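Checking and Boxing Loose Brake Pads

By Hilkka Kallio
Updated 2021-02-16

Loose brake pads pile up in any parts room. They come back from opened kits, from returns where the outer box was torn, and from orders where the customer wanted one axle and got two. This page covers how we check them at the Turside bench, match them into sets and box them again so they can go back on the shelf.

It only covers new, unused disc pads. Pads that have been on a car go in the scrap bin, however thick they look.

What you need

A flat bench with a soft mat. Ours is dark gray.
Nitrile gloves
A caliper or a depth gauge
A bright lamp that can be pulled down low
Clean cartons in the size of the pad set
Part labels and a marker
A shop vacuum with a brush head

Set up the bench

Vacuum the mat before you start. Grit and metal dust stick to felt and get pressed into the friction material when a pad is laid down on it. Lint is harmless, but if you let it build up you stop seeing the grit.

Push the cartons to the back of the bench and open the flaps on the one you are unpacking from. Keep the front half of the mat for the pads. Old shipping labels on reused cartons should be crossed out with the marker or covered. We had a carton of pads leave for Pesonen last September with two live labels on it, and it took 14 days to get it back.

Put on clean gloves. Do not handle pads with bare hands after you have used penetrating oil, brake cleaner or hand cream.

Check each pad

1. Lay the pad flat, friction side up. Look at it under the lamp from a low angle. Small light flecks in the material are normal on many compounds. A shiny, dark spot that does not look like the rest of the surface may be oil, and that pad is out.

2. Check the groove, if the pad has one. It should be open from one side to the other with no crumbs in it. Brush it out if needed.

3. Stand the pad on edge and look along the line where the friction material meets the backing plate. It should be tight all the way around. If you can see a gap or slide a fingernail in, reject the pad.

4. Look at the tabs on the backing plate. They slide in the caliper bracket and have to be straight. A pad that has been dropped usually shows it on a tab first. Do not bend one back.

5. Measure the thickness at both ends of the friction material. Write both numbers on the sheet.

6. Run a finger over the back of the plate. If there is a shim, it should sit flat with nothing under it. Clip-on shims can be replaced. If a bonded one is lifting, set the pad aside.

Chipped corners come up a lot. We accept a light chip on the very edge of the plate coating. We do not accept missing friction material, even a small piece.

Match the sets

Read the number on the backing plate and find the pad's partners. Some sets have four identical pads, and others have inner and outer pads that look alike until you put them next to each other. Wear sensors and clips may be on only one or two of the four. Check the catalog sheet if you are not sure — guessing here is how a customer ends up with three left-hand pads.

All four must be from the same maker and the same compound. Do not mix a Durutine pad with a Prorkon pad because the plates happen to fit.

Lay the matched set in one row before you pick up the next.

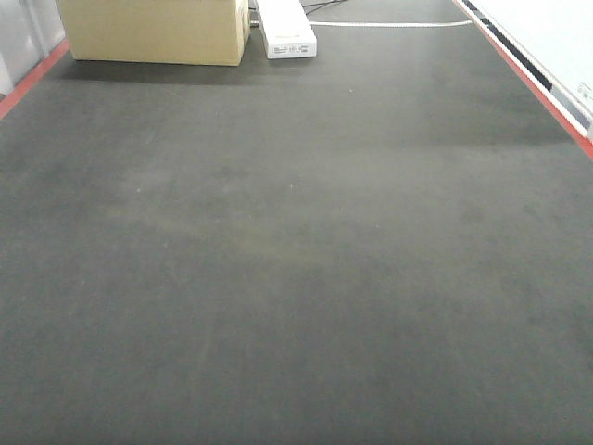
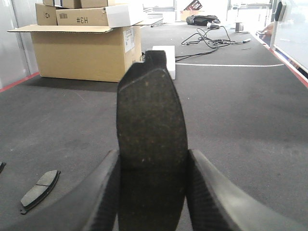
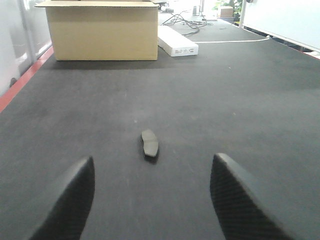

The floor with the yellow line:

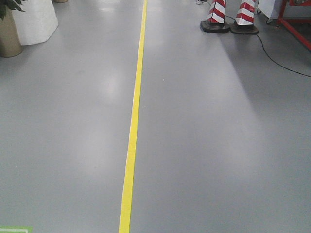
Box the set

Put the pads in pairs with the friction sides facing each other and a sheet of clean paper between them. Wrap each pair once and set both pairs in the carton on their long edge. Fill any space with paper so nothing slides. Loose foam beads get into the grooves, so leave those in the packing area.

Clips and springs go in a small bag on top. Staple the bag shut, but keep the staple clear of the pads.

Label the end of the carton, where it can be read on the shelf. Write the part number, the quantity and your initials. Sets that came from broken kits also get an R after the number.

Stack no more than 3 cartons high on the cart. Finished sets go to shelf 835. Rejected pads go in the metal bin with an X in marker across the backing plate, and the bin is emptied when it reaches 50 pads.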